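Subject: Re: [tirirwood-gardens] Leaf mold – is it worth the space?
List: Tirirwood Allotment and Garden List

Hi all,

Catching up on the list with my coffee after a long weekend away, and I see the leaf mold thread has gotten going again. I'm firmly in the yes camp, so fair warning, this runs long! Two pictures first and then on to the rotting. 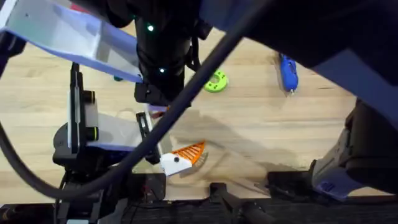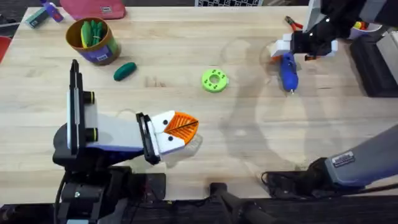

Okay, leaves. The original post said:

> We have two big maples and a sycamore on the Dabbas Road side
> and every fall I end up with a mountain of leaves. My neighbor
> swears by leaf mold but says it takes two years, and I only have
> a small plot. Is it really worth giving up a corner for that long?
> Couldn't I just put them in the regular compost? Also does
> anyone know if sycamore is any good, I heard it never breaks down.

Yes, it's worth it, and no, you don't need much of a corner. My first bin was four stakes and a length of chicken wire behind the shed, and it was maybe three feet across. I stuffed it to the top in November, jumped on it (highly recommend, very good for the mood), stuffed it again, and by spring it had sunk to under half. People look at the pile in October and think they need a field for it. You don't, it goes down like a bad soufflé.

The two years thing is true if you want the fine crumbly stuff for seed mixes. If all you want is mulch, one year is plenty, and I've used it at ten months under the currants with no trouble at all. It looks rough and you can still tell it used to be leaves, but the worms don't care and neither do I.

About putting them in with the regular compost – you can, but go easy. I did one year where I dumped the whole lot in on top of the kitchen scraps and got a cold flat wad in the middle like a wet phone book. Leaves rot mostly by fungus and they do it slowly, and they don't need the heat. I keep a couple of bags of dry ones next to the compost and throw in an armful whenever the grass clippings start to smell. The rest go in their own pile.

Sycamore does break down, it's just stubborn. The leaves are thick and they lie flat on each other and shed water, so the inside of the pile stays bone dry and sits there doing nothing. Run the mower over them first, bag on, and you'll cut the time by a lot. Maple hardly needs it but I mow those too if I'm out there anyway. Then water the pile as you build it, more than seems sensible. If you grab a handful in January and it's dry, hose it again.

No yard space at all? Use trash bags. Wet leaves, tie the top, poke holes with a fork, shove them behind something and forget them. I found one behind the water barrel this April that I have no memory of filling and it was the best batch I've ever had, black and soft and smelling like the woods up at Flultuvstead after rain. I was so pleased I made my whole family smell it.

A few odds and ends from further down the thread:

Whoever asked about walnut, I keep mine out. Opinions vary, and I've read that the stuff that bothers tomatoes is gone once it's rotted, but I have plenty of other leaves so why bother.

Pine needles get their own bag. They take forever and I use them on the blueberries as they are.

Street leaves – I won't take them from the main road, too much grit and bits of wrapper. The quiet end of Dabbas Road is fine and I've never had anyone object to me raking their curb. One lady brought me out a muffin.

And please don't buy the activator powder. I tried a box once, did one bag with and one without, and come the next fall I couldn't tell which was which (I'd also lost the label, so take that for what it's worth).

If anybody wants chicken wire, I have most of a roll left over from the rabbit fence and would be glad to see it go. It's the one-inch kind, a little rusty at one end. I can also lend out the leaf rake with the wide head, as long as it comes back before November this time.

Does anyone still have the sieve? The big square one with the green handle. I need it for potting mix and I've looked everywhere twice.

Happy raking,
the plot by the bottom gate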